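Lacson raglan shirt, red and white – review

Price paid: $30 (on sale, usually more)
Size ordered: medium
Bought from: the Brolldale online shop
Rating: 3.5 out of 5

I bought this shirt in December to replace an old Sakitz one that had gone at the elbows. I wanted a plain baseball-style top with no logo across the chest, long enough to stay tucked in when I bend over, and there are fewer of those around than you would think. The Lacson was the cheapest I found with proper contrast sleeves.

Fit

True to size through the shoulders, a bit generous in the body. I am between a small and a medium in most labels and the medium was the right choice. The raglan cut leaves plenty of room to move your arms. The neck opening is on the wide side, so if you feel the cold you will want something under it.

Look

The body is a strong red and the sleeves are white. What lifts it above a basic two-colour top is the trim. The collar has two white stripes with a thin red line between them, and striped trim follows the seams where the sleeves join the body. It is neatly done and the colour matches the main fabric. Mine has not frayed or come away anywhere.

The colour was slightly brighter than it looked on the shop page. I didn't mind, but order with that in mind if you are after a darker red.
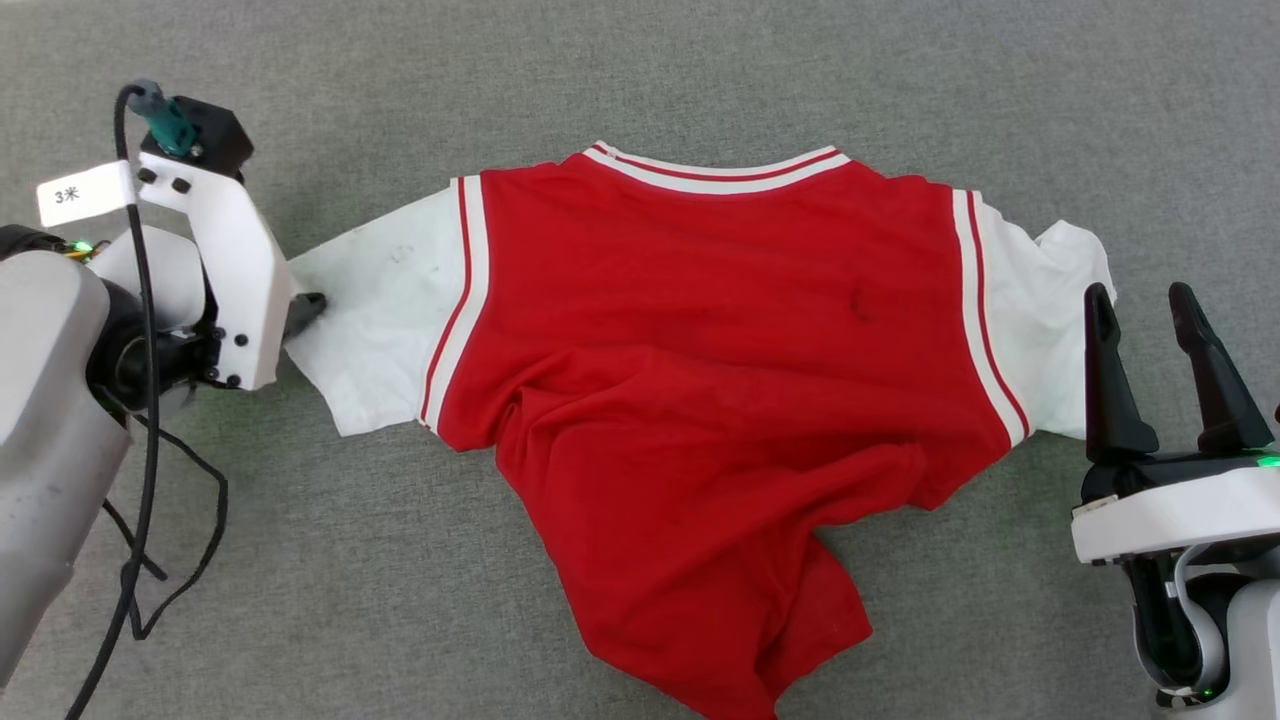
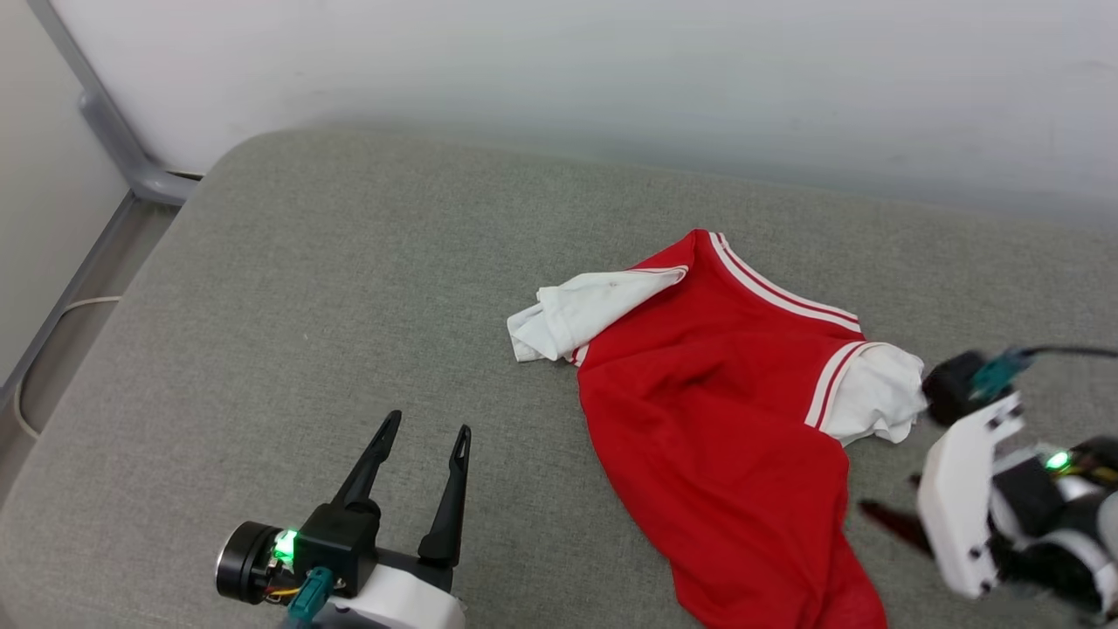

Red body, white sleeves, striped trim at the collar and seams.

Posted by
M. Oteck
20 June 2020

Washing and wear

White sleeves are the weak point of any shirt like this. They pick up grey smudges from desks, car doors and anything else you lean on, and an ordinary cold wash does not always shift them. I now soak the sleeves for 20 minutes in a tub with a scoop of laundry soaker before the shirt goes in the machine. That gets most of it out. Do the soak in cool water and check the bucket – I was worried about the red running into the white, and so far it hasn't.

Marks on the red are less of a bother, though a dark spot will still show up if you look for it. Treat those by hand before washing.

It creases easily. Leave it in a heap on the floor or the couch and it will look like it, with folds all through the body and the sleeves worst of all. A warm iron sorts it out in a couple of minutes. If you don't iron, hang it up as soon as the cycle finishes and give the sleeves a good shake. I dry mine inside out and out of direct sun.

Folding is simple enough. Lay it face down, bring both sleeves straight across the back, then fold up from the hem. Tucking the sleeves in first keeps the white parts off the shelf.

Delivery and returns

Delivery took 13 days, which was longer than the shop promised. The parcel was well packed. I haven't needed to return anything, but the slip in the bag says exchanges are free within 30 days if the tags are still on.

Would I buy it again?

At the sale price, yes. At full price I would have a look at what else was about first. I have my eye on the same shirt with navy sleeves, and if it comes back in my size I will get that one for everyday wear and keep the red and white for weekends.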